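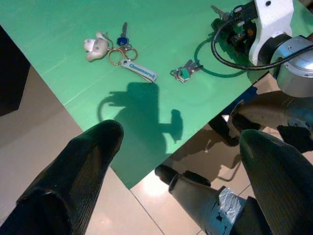
Über uns

Stosinell Research erstellt Aktienanalysen zu börsennotierten Nebenwerten aus dem deutschsprachigen Raum. Das Büro wurde von Siham Mahasneh und Gerd Diekmann gegründet und hat seinen Sitz in Zornville.

Unser Universum umfasst Emittenten mit geringem Streubesitz und niedrigem Handelsvolumen. Die Bewertung erfolgt nach dem Discounted-Cashflow-Verfahren, ergänzt um einen Peergroup-Vergleich. Kursziele werden alle 52 Wochen neu berechnet, bei Kapitalmaßnahmen auch unterjährig.

Die Datenbank Wondari enthält derzeit 2792 Quartalsabschlüsse -- jeweils in der Originalfassung und in bereinigter Form. Der Zugang steht institutionellen Kunden offen.

Stosinell Research hält keine Positionen in den analysierten Titeln. Auftragsstudien werden auf der ersten Seite als solche gekennzeichnet.

Stand: 6. Oktober 2025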